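**Norstead Office Reuse Fund - interim report, Nov 20, 2019**

Grant period to date: 8 months. Sites covered: Drondau and Plirar.

We have collected used office equipment from 16 local businesses, mostly desktops and monitors. Of these machines, 70 have been cleaned, set up and passed on to households on the waiting list. Demand in Plirar is higher than we planned for, and the list there is now closed until March.

Transport cost more than budgeted. The Sundqvist van contract ended early and we paid day rates for five weeks - the difference was moved from the printing line, as agreed by phone.

Still open:

- lease renewal for the Drondau storeroom
- evening classes, up to 30 places, start date not set
- second safety check of power cords

We ask that the final payment stay on the current schedule.
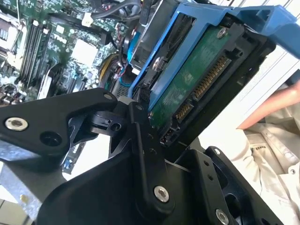
*Hard disk drive in a blue caddy, with an open computer beside it.*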